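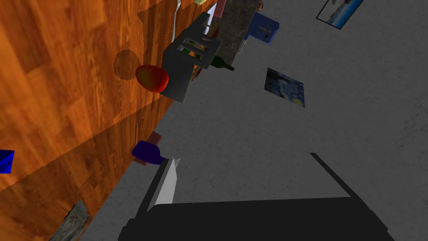 Apple near wood-grain surface.

Vomgate Grappling Mat — roll-out, 4 cm

Home training mat for wrestling, BJJ and MMA drilling. Rolls out, tapes down, rolls back up. New colours in for November (charcoal, navy, the old red while it lasts).

Made by Kestusus, sold through us in Canada only. Ships from the Liang warehouse, usually next morning if you order before noon.

What you get

One mat, one roll of seam tape, two carry straps. Straps are the wide kind now, the thin ones dug into your hand. If you bought the older version and want the new straps, email and we'll throw a pair in with your next order.

Surface is smooth vinyl with a light tatami texture. Grips bare feet fine. Wrestling shoes OK, street shoes no. Foam is closed-cell so sweat stays on top — wipe it and you're done.

Who it's for

Drilling at home. Shots, sprawls, guard passes, getups, takedowns at a sensible pace. Kids' practice in the basement. Not a slam mat. If you're doing big throws you want a crash pad over it, see the Edus page. 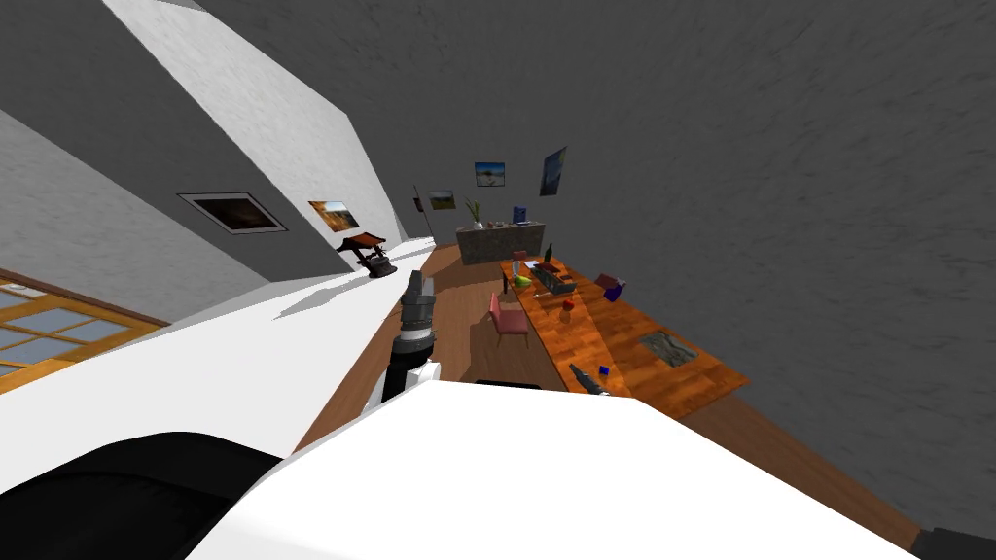

Also not meant for outside. Sun fades the vinyl and the underside goes tacky in the heat. Garage is ok if it's reasonably dry.

Shaohua Fang runs the evening no-gi class at our shop gym and has had one of these down at home for more than 18 months. Still flat. One corner scuffed where he drags the bench over it, otherwise no complaints. He'd like it wider. So would everybody, but then the courier won't take it.

Setting up

Sweep first. Unroll with the texture side up, leave it overnight before you train on it. The ends will curl a bit, weigh them down with whatever's handy. Butt the long edges together if you're joining two, then tape the seam. Don't stretch the tape, it'll peel.

Cleaning

Warm water and mild dish soap, or any mat cleaner without bleach. Dry before rolling. Roll it loosly, texture side out, and store it lying down. Standing it on end for months leaves a dent in the foam.
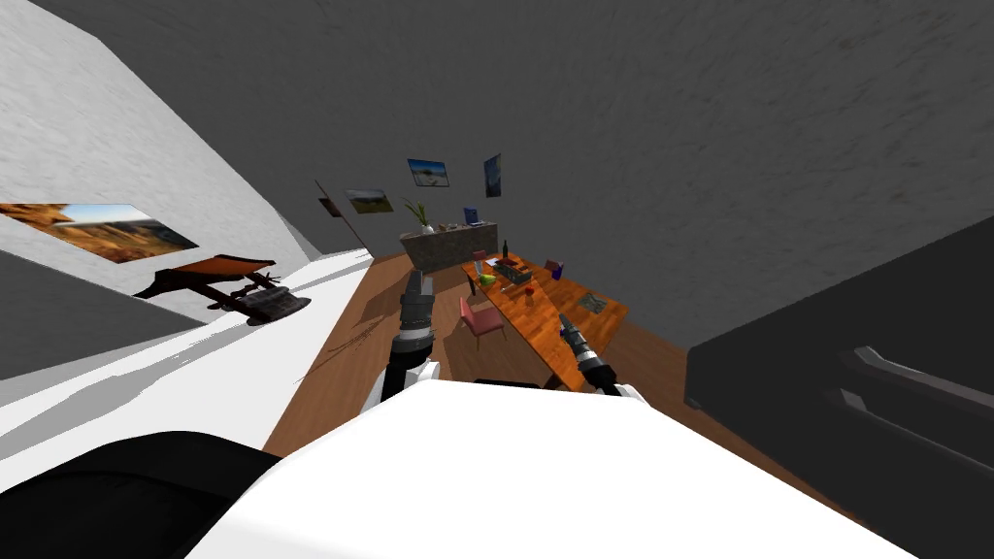
Shipping and returns

Heavy parcel, signature needed. Returns within 102 days if it's unused and still on the core. You pay the freight back unless we sent the wrong one. Damage in transit — take a photo of the wrapping before you open it and send it over the same day if you can.

Questions about sizes or joining more than one, use the contact form. Phone is hit and miss during classes, we do check teh messages after.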